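How to Run a Sorting Demo at an Open Day Without Losing the Crowd

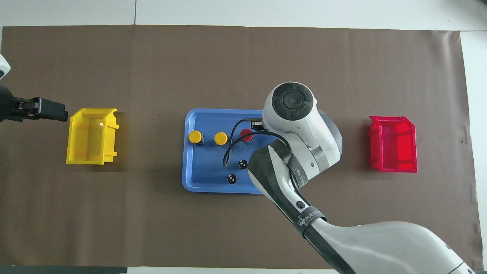
Color sorting on the demo table: yellow bin left, red bin right, tray of parts between them.

Prasert Sukprasert has run the robot table at the Bremine open day for 3 years, and these are his notes, tidied up and with the swearing removed. They assume you have two arms that already work. If yours don't, Hulme has a separate page on that, and it is a long one.

Before the doors open

Cover the table. Brown paper is fine. A bare white top throws glare into the cameras, and visitors like to lean on it and leave prints.

Lay the bins on their backs, one on each side, with the tray in the middle. Use colors a six-year-old can call out from the second row, because one will.

Put only a few parts on the tray. A full tray looks generous and takes forever, and your audience has spotted the cookies across the hall.

Run the whole sort two times through. Then stop touching it. Most of the disasters at Dimska began with someone improving the grip speed at five minutes to ten.

During the demo

Say what the arm is going to do before it does it. "It's going for the red one" is plenty. Keep the talk under three minutes and leave out the word "kinematics."

Watch the cable at the wrist. If it drags on the parts, pause and move it by hand with the arm stopped.

When the gripper misses, let it try again. People cheer for the second attempt much louder than for the first. Do not miss on purpose. Ditar tried that, and the arm then missed in earnest for the rest of the afternoon.

Questions you will get

Will it take my job? Can it make coffee? How much did it cost? For the last one, have a number ready and say it quickly.

Packing up

Power down, wait, then fold the arms. Count the parts back into the box before anyone goes home. Last December we were one short, and it was in a visitor's stroller.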